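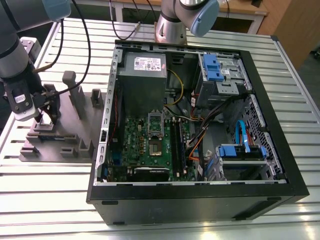
What does a robotics club need before it lets two arms near a computer? A written order of operations, a place to put every part, and one person whose only job is the stop button.

Chapter 7
Taking Turns: Two Arms, One Job

By October most student teams can make one arm pick up a block and put it down again. They are proud of this, and they should be. Then somebody asks for a second arm, and the club discovers manners.

This chapter follows the Furkley project, in which a student team set out to fit memory modules into a desktop computer. A person with ten minutes of practice can do the job while talking about lunch. The team's first full plan ran to 113 steps, and step one was an argument about where to put the computer. They settled on laying the tower on its side, open side up, so that the slots could be approached from overhead.

The modules wait in slotted holders on a fixture plate beside the case. Students tend to find fixtures dull, and would sooner spend a month on clever software than an afternoon on a good holder. Boyang Qiu, who coached the team, kept a jar on the bench at Kiltedlow and collected a dime each time a student said "the code will handle it." The jar paid for pizza, twice.

Before you read on, learn three terms. A shared zone is any space both arms can reach. A handoff is the moment when one arm's task ends and the other's may begin. A wait state is what an arm does in between — nothing, on purpose, in a known position. Beginners leave out the third one, and Section 7.4 is largely about the results.

You will need your arm notes from Chapter 5 and a pencil. Draw your own bench from overhead, to scale, and shade the shared zone. If the whole page is shaded, move something and start again.

7.1 Who Goes First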